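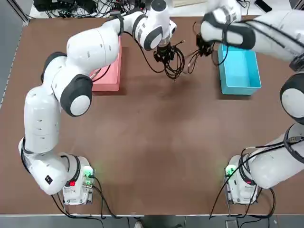
Beril Akyol wrote in to ask whether the black cables could be separated before they are boxed, as the last three boxes her office received had to be emptied onto the floor to find a single monitor lead. The request has been adopted, and the revised practice is set out on this page.

**Cable sorting, brown table.** Black cables in tangled loops, with a pink box and a second open container toward the far edge of the tabletop.

## Cable Storage at Prutov Hall

Tue 27 November

This page forms part of the Equipment Services record of shared supplies at Prutov Hall. It covers the sorting and storage of loose cables: power leads, display leads, network patch cables and the many short cords that arrive with equipment and are seldom returned with it. Staff in all departments are invited to consult it before sending material to the store or requesting material from it.

The April inventory listed 2,034 cables. The shelving purchased from Sukprasert was planned for 2,000, and the excess has been kept in open boxes at the end of the second aisle. Equipment Services intends to bring the total below the shelving limit by retiring duplicates. Departments holding cables of their own are asked not to transfer them to the store until this work is complete.

### Sorting

Cables are sorted first by connector and then by length. Color is not used as a category. Most of the stock is black, and the few gray and white leads are filed with the others of their type.

Tangled bundles are to be worked apart by hand, starting from a loose end. They should not be pulled tight, and they should not be cut unless a cable is already marked for disposal. A bundle that cannot be separated within a few minutes may be set aside and labeled "mixed."

### Coiling and Tying

Each cable is coiled in loops about the width of a dinner plate and fastened with one fabric tie. Rubber bands are no longer supplied. Those still found on older stock have in many cases hardened onto the cable jacket, and the affected cables should go to the inspection tray.

Cables longer than 9 feet are tied in two places. Very short cords may be laid flat in a tray without a tie.

### Labels

Labels are printed on the Clurkari label stock kept in the top drawer of the store desk. The label carries the connector type, the length and the shelf number. It is placed near one end of the cable, clear of the plug. Handwritten labels will be accepted through the end of the year - after that date they will be replaced as cables come back from loan.

### Boxes

Open boxes are used for sorting only. Once a box has been sorted, its contents move to a lidded Jillavetti bin and the open box returns to the table. Please do not place adapters, batteries or remote controls in the cable boxes. A separate bin is provided for these on the lower shelf by the door.

### Requests and Returns

Requests should state the connector at both ends and the length needed. Returned cables are left in the tray at the service window, coiled and tied, and should not be put back on the shelves directly.

Questions about the inventory, and corrections to this page, may be sent to Ketsara Rattanakul, Equipment Services, Prutov Hall.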